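Home | News | Shop floor | Events | Contact

New floor rules for shared robot cells kick in this May

If you work anywhere near the arms at Tedach, you've probably already heard the grumbling by the kettle. The new house rules for people and robots sharing floor space start in May, and I went along to the morning briefing so I could tell you what's in them (and because there were muffins).

The short version: one set of rules for every site. Until now Ceveo and Arthur each had their own binder, and the two didn't agree on much, even on what colour floor tape meant what. The new document is called Cellik and it runs to 38 clauses fewer than the old pair put together - I'm told that was the hardest part of writing it.

The bit most of us will notice is speed. When a person is inside the marked zone, the arm's top speed drops to 300 millimetres a second, and it stays there until the zone is clear and someone presses the reset. No more creeping it back up from the pendant while your mate is still packing a crate. I asked whether that would slow the day down and got a fairly frank yes, at least for the first few weeks.

Grippers get their own page, which I was really pleased to see! Finger pads and linkage bolts have to be looked over at the start of each shift, with the power locked off, and the check gets signed on the card at the cell. If a pad is worn or a bolt has backed out, the cell stays down. You don't finish the batch first.

There's also a new rule about aisles. A clear walkway of 993 millimetres has to be kept beside each cell, and crates can't be stacked in it, even for a minute. I've been guilty of that one more than once, so I kept my head down during that part.

Everybody who works in a cell needs the short refresher before the start date. So far 338 people out of 757 have done it, so expect the training room to be busy. Sessions run at 7:30 and again after lunch, and you can just turn up.

Printed copies of Cellik are at both front desks, and questions can go in the box beside them.
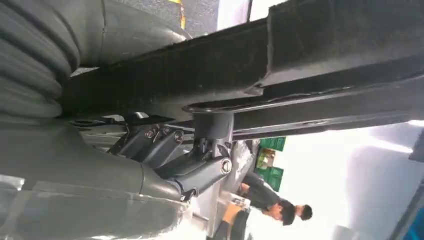 Also this month: parking changes at Arthur

The back lot is being resurfaced, so use the side gate until the new lines are painted.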